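共用キッチン「ドロローラ」整備事業 中間報告

2025年6月25日
ストゥルケッティ助成室 ワジド・ローディ様
報告者 フェレンツ・コチシュ(ネヴェス館 生活環境担当)

いつも温かく見守っていただき、ありがとうございます。先月いただいたお電話で「細かいことでも遠慮なく書いてください」とおっしゃっていただいたので、お言葉に甘えて、今回は少し長めの報告になりそうです。お茶でも飲みながら、ゆっくりお読みいただければ幸いです。

1 これまでの進み具合

1月の着工からしばらくは配管の手直しに手間取り、正直なところ、気をもむ日が続きました。古い図面と実際の管の位置が合わず、壁の裏を開けてみるまで何も決められなかったのです。それでも工事を請け負ってくださったカンダック工務店の皆さんが粘り強く付き合ってくださり、流し台まわりは無事に引き渡しを受けました。申請書に挙げた作業項目のうち、残りは2件です(吊り戸棚の扉の調整と、掲示類の作り直し)。進捗の目安としては全体の70パーセントとお考えください。

食器洗い機をカウンターの下に組み込む案は、申請の段階では「できれば」という書き方をしていたものでした。配管を直すならこの機会に、と背中を押してくださったのはローディ様です。あのときのご助言には、館の一同、本当に感謝しております。 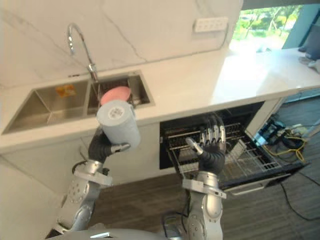
そのぶん費用の組み替えが必要になりましたが、棚板の仕様を一段下げることで、総額は変えずに収まりました。内訳表は別便でお送りします。通し番号1017の書類がそれにあたりますので、お手数ですが、前回の表と差し替えていただけますでしょうか。

2 日々の片づけについて

設備が新しくなると、使う側の気持ちも変わるものですね。以前は昼を過ぎるとカップや皿が流しに積み重なり、夕方に誰かがまとめて洗うのが習い性になっていました。いまは、使った人がその場でさっとすすいで食器洗い機に入れる、というやり方が少しずつ広がっています。まだ徹底とまではいきませんが、声をかけ合う様子はずいぶん明るくなりました。

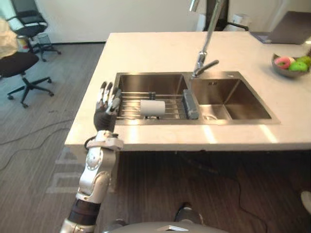 片づけの手順は、利用者の皆さんと相談しながら何度か書き直しました。最初の案は規則だらけで、読むだけで疲れると言われてしまいまして(たしかにその通りでした)、いまは7行の短いものになっています。その中で意外なほど好評なのが、流しの使い分けです。左の槽に金属の棒を並べた水切りラックを渡し、右の槽は洗い物のために空けておきます。槽が二つある流しを選んだ甲斐がありました。果物もカウンターに置いてよいことにしたので、灰色の鉢に入った青りんごに手を伸ばす人が増えてくれたらと願っています。

もうひとつ、食器を拭く布巾のことも書いておきます。共用の布巾は洗濯の当番がなかなか決まらず、しばらくは紙タオルと併用することにしました。紙の使用量が増えるのは気がかりですので、次の報告までに、布巾を各自で持参する案も試してみるつもりです。

3 床と動線

床については、ご心配をおかけしました。調理をする場所は木目調の床で、水や油がこぼれても拭き取りやすく、こちらは問題ありません。悩ましかったのは、館内のカーペット敷きの部分と白い床との境目です。縞模様のカーペットはそのまま使い続ける方針とし、台車や椅子のキャスターが引っかからないかどうか、日を変えて確かめているところです。

縞の向きを部屋に合わせて敷き直してはどうか、というご意見も利用者から届きましたが、費用の割に得るものが少ないと判断し、今回は見送りました。掃除のときは、境目に細かいごみが残りやすいので、最後にもう一度そこだけ掃くようお願いしています。 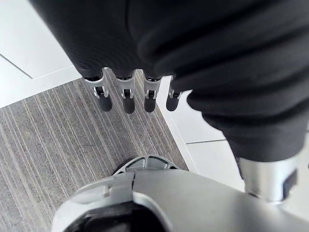 4 食材と置き場所

近所の農園から届く野菜の扱いも、ようやく形になってきました。冷蔵庫に入れるもの、常温でよいもの、早めに使い切りたいものを分け、常温のものは籠にまとめてカウンターの隅に置きます。届いた日には籠に入りきらないこともありますが、そういうときはそばに並べておいて、翌日までに誰かの鍋に入ればよい、というゆるやかな決まりです。

初めのころは「どれを使ってよいのか分からない」という声がたびたびありました。そこで、共用の野菜には特別な断りがないかぎり誰でも手をつけてよい、と手順書に一文を加えたところ、迷う方がぐっと減ったようです。葉物の使い道を尋ね合ううちに、料理の話に花が咲くこともあり、担当としてはそれが何よりうれしく思います。

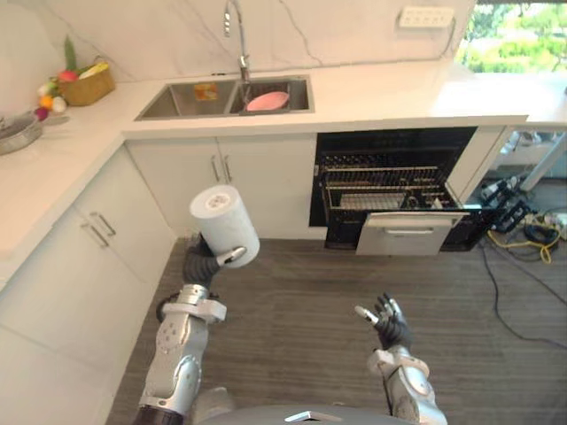
課題として残っているのは、消耗品の補充です。紙タオル、スポンジ、洗剤の在庫を誰が見るのかがまだはっきりせず、気づいた人が買い足しては領収書を私の机に置いていく、という状態が続いています。来月からは小さな補充表を戸棚の内側に貼り、減ったものに印をつけてもらう形に改めます。費目は「運営雑費」に一本化したいのですが、助成の規定上差し支えないか、お知らせいただけると助かります。

5 お願いとご案内

吊り戸棚の扉の調整が済みましたら、ぜひ一度お立ち寄りください。窓の外の緑がきれいな季節ですので、明るい時間にお越しいただくのがよろしいかと存じます。ご都合のよい日をいくつかお知らせくだされば、こちらで昼食を用意してお待ちしております。

フェレンツ・コチシュ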